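Speaker notes – "Teaching a policy to pick up groceries from hand-held demonstrations"
Krisztina Lengyel, Sakham group

Slide 1. Title. Say who I am and who paid for the work. Thank Plilance for lending us the training machines. Remind people that questions can wait until the end, except about terms.

Slide 2. The problem. We want an arm to grasp packaged food on a home table. Teleoperation gives clean data but it is slow, and the arm has to be in the room. Most homes will not take an arm. So we let people hold the gripper themselves, with the camera mounted on it, and train on that.

Slide 3. What we asked. One question only: how much does the clutter in the demonstrations matter once the number of demonstrations is fixed? Earlier work changed both at the same time, and then you can't tell which one helped.

Slide 4. Setup. Two hand-held grippers, one per hand, same jaw shape as on the test arm. Camera on each tool. Gripper opening comes from the jaw linkage. Pause here. People always ask about calibration, so say it now: we calibrate once per home and check again at the end.

Slide 5. Data. 213 demonstrations went into each training set. One set was recorded on cleared tables with a single item. The other was recorded on tables as people keep them, with the other food left where it was. Same people, same tools, same item list. Leave this slide up for a while.

Slide 6. A grasp from the cluttered set. Don't talk over it right away. Then point to three things. The carton is held upright between the two blue pads. The zongzi and the wrapped snacks behind it are close enough that a wide approach would touch them. The second gripper on the right is moving while the first one holds, and its jaws come out blurred. We keep grasps like this one in the set. Throwing out every blurred stretch would have removed most of the two-handed work.

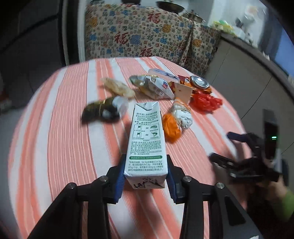

Győr, August 2021

Slide 7. Method. The policy sees the wrist view from both tools and the opening of both grippers. It predicts a short run of relative poses. No map of the room, no object labels. We used the Atanasov encoder as is and trained only the part that predicts the motion. If someone asks why we didn't fine-tune the encoder: we tried it in July, it overfit to the tablecloths, and we stopped.

Slide 8. Test. Three homes that were not in the training data. 30 trials per home for each policy, with the items placed by someone who did not know which policy would run. A trial counts if the item is lifted and set down upright in the target area without knocking anything over. Be clear that this is strict. A good lift that tips a neighbor is a failure here.

Slide 9. Main result. Read the bars from left to right. On cleared tables the two policies are close, and I would not claim a difference. On cluttered tables the policy trained on clutter is clearly ahead. The gap comes mostly from the approach. The other policy comes in too wide and hits things before the jaws close.

Slide 10. Failures. We went through 137 failed grasps by hand, counting pilot runs. The largest group is soft packaging. The jaws close, the wrapper gives, and the item slides out. Tall cartons fail less often, but when they do it is a late release. Play the late release clip twice, people miss it the first time.

Slide 11. What this does not show. One gripper shape. One kind of table height. The people recording were all members of the lab or their families, and they got better with practice. We have not tested with first-time users. Lifting is also not pouring or opening – we have nothing to say about those.

Slide 12. Next. Gurnero is building softer pads for us. Same test, same homes, new pads. I expect the soft packaging numbers to move but I don't have data yet, so don't promise anything.

Backup slide A. Training time and settings. Only if asked.

Backup slide B. Latency. Up to 3 frames of delay between the two wrist cameras. We align on the gripper signal and drop what doesn't line up.

Comments

mtk_88: Was the cleared set recorded before or after the cluttered one? If people improved with practice the order matters.

K. Lengyel: We alternated within each home. I should put that on slide 5.

Paolo R.: Would like to see the tablecloth result written up, even if it's only a page.

jonna: The clip on slide 10 doesn't play for me in the PDF.

Contact | © Sakham group | Back to top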